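Textiles and Small Accessories, Unit 2: Handling Narrow Fabric Strips
Course handout, Kodance evening programme, 2020-12-09

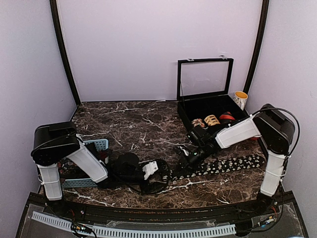
Long, narrow pieces are used in this unit for headbands, ties, bag handles and edge binding. They are harder to keep straight than a square of cloth, so most of the session is spent on laying out and folding. Sewing comes in the next unit.

Choosing the strip
A dark ground with a pale print, such as white leaves or flowers on black, is a good first choice. Creases and twists show up quickly where the pattern breaks. Plain black is harder to judge by eye. Avoid anything very stretchy until you have finished Unit 4.

The work surface
Use a smooth, flat top. If the table has a strong pattern of its own, such as marble veining, do not use the veins as a guide for straight lines. Use the edge of the table or a ruler. Drinks go at the back, well away from the fabric.

Laying out
Put the strip down face up and find both ends before you do anything else. Hold it near the middle with both hands close together, then work outwards, smoothing as you go. Do not pull from the ends. Pulling narrows the strip and the print will look crooked afterwards.

Folding in half lengthwise
Turn the strip face down. Bring the far edge to the near edge, a short section at a time. Press each section with a flat finger. Check the fold every 10 cm and correct it before going on.

Measurements for the practice piece
Cut length: 70 cm
Seam allowance: 1 cm
Hem at each end: 2 cm, turned once

Storing
Roll finished strips loosely from one end, print outwards. Do not tie them with elastic, as it leaves a mark. Rolled strips can go in a basket or a small case between sessions. Label yours with your course number and the unit number.

For the next session
Bring one folded and pressed strip, pins, a tape measure and thread to match the ground colour. The pattern sheet is number 1429 in the Visteson folder. Read the part on corners and leave the part on gathers, which belongs to Unit 5.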